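Search this site Enter keywords Go

Why I Leave Scene Modes Alone

Dec 22, 2023

Every compact camera I've tested in the last few years has come with more scene modes than the one before. The Dulenlow has modes for candles, beaches, pets and food, and the Irnano has a separate one for desserts. I don't believe most of them do anything you'd notice.

Back in May I shot 200 frames with the Irnano, half in Auto and half in whatever mode the menu told me to use. I mixed them up and tried to sort them again a week later. I did no better than guessing. Snow mode brightened things a bit, and so does the exposure compensation button, in one press.
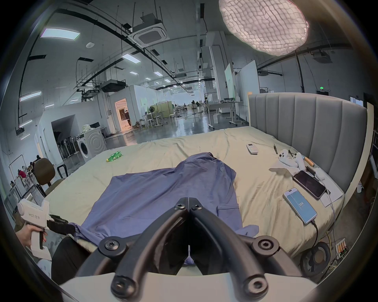 Jaruwan Bunnag wrote to me that I was being unfair, and that her father would never touch exposure compensation but is perfectly happy turning a dial to a little snowflake. Fair enough, I suppose. But he still has to find the snowflake, and on the Dulenlow it sits two screens down, past Fireworks and Aquarium.

Meanwhile the things that would help get left out. The Ruchti costs $545 and still has no way to set a minimum shutter speed. I'd trade the whole scene menu for that, and I'd like a printed manual too, please, in place of a 182-page PDF.

Related articles
Do You Need a Second Battery?
Totthorpe Zoom Review
Face Detection: Still Guessing

Contact us | Copyright 2023 | Back to top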